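Bench Board Set-Up, Part 3: Brackets and Cable Run

Do this after the board is down and level (Part 2). If the board still rocks, stop here and go back. Shimming later means taking all of this off again.

You need:
Bracket and its screws
Cross-head screwdriver, the short one
White braided cable, from the Edado bag
Lint-free cloth
Masking tape and a pencil

Kit numbers: the Palacios board kit is the 600 series. If your box says 200 you have the small board, same steps, shorter cable. Use the cable that came with your box. Don't mix.

3.1 Placing the bracket

1. Wipe the board. Holes too -- grit in a hole will chew up a screw.

2. Put a strip of tape where the bracket will go, mark the hole you want with pencil. Count twice from the nearest edge. Being one row off is the most common mistake and you wont see it until the cable is on.

3. Peel the tape. Set the bracket foot flat. Look straight down through the hole in the foot. Metal showing on one side means the bracket is off. Nudge it, look again.

4. Start the screws by hand. Three full turns before the screwdriver comes out. If it binds, back it out and start over.

5. Snug, then a quarter turn. No more.

CAUTION: Don't drag the bracket across the board to line it up. Lift and set down. Scratches are not covered by the Caltton warranty.
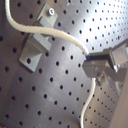 CABLE ROUTING

Braided cable goes across in front of the gray bracket with a soft curve in it. Leave the curve alone. A tight cable pulls on the collar, and the collar is the part that costs money.

NOTE: The jacket is off-white and picks up everything. Clean hands or gloves. Marks don't come out of the braid, we have tried.

3.2 Running the cable

6. Uncoil the cable on the bench first, all of it. Let it sit a few minutes so the twist relaxes.

7. Bring the plain end in from the left. Blue collar end goes to the right.

8. Pass it in front of the bracket. Not under the foot, ever.

9. Check the braid for a kink. A kink feels like a hard spot between finger and thumb. Found one -- set that cable aside and ask for another.

10. Seat the collar end at the gray fitting. Push straight, hold it by the fitting side, don't shove from the cable. It should sit square. Crooked collar, take it off and try again.

11. Let go and look from the side. A small sag ahead of the collar is right. If the cable is touching the board, there is too much slack. Feed some back to the left.
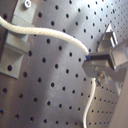

12. Check the screw head at the top of the bracket. It should be clean with a crisp cross. If the cross is rounded out, change the screw now while you can still get at it. Spares are in the Plindosville parts tray, bag 2000. Bag 3000 looks the same and is longer, it will bottom out before it grips.

13. Try the bracket with one finger. Any wiggle, go back to step 5.

14. Look along the board at a low angle with a lamp behind you. Anything left lying on it shows up right away, loose screws especially.

CAUTION: Do not blow out the holes with compressed air once the cable is on. Drives grit into the braid. Vacuum with the soft brush instead, or do it before step 6 like you should of.

NOTE: Light scratches and scuffs on the face of the dark gray board are normal wear. Run a fingernail over them. If the nail doesn't catch, leave it. A raised burr has to be taken down with the flat stone before anything gets mounted over it.

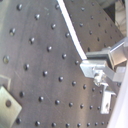 CARE AND CHECKS

Threaded holes: look at the rim under the lamp. You want a clean glint off the edge. A dull or gray rim is packed dirt. Pick it out with a wood toothpick, never a steel pick.

Unused holes: leave open or plug them, your choice. Plugs are not in the kit.

Cleaning: dry cloth for the board weekly. Damp cloth if it needs it, then dry right after. No solvent near the braid or the blue collar.

Screws: recheck the bracket after the first day of use, then monthly. Brackets settle a little. Same rule, snug plus a quarter.

Moving the board: cable off first. Pull at the collar, straight out, support the fitting with your other hand. Coil it loose and bag it. Brackets can stay on if the board stays flat -- if it has to go on edge, take them off too.

Next: Part 4, Second Board and Joining Strip.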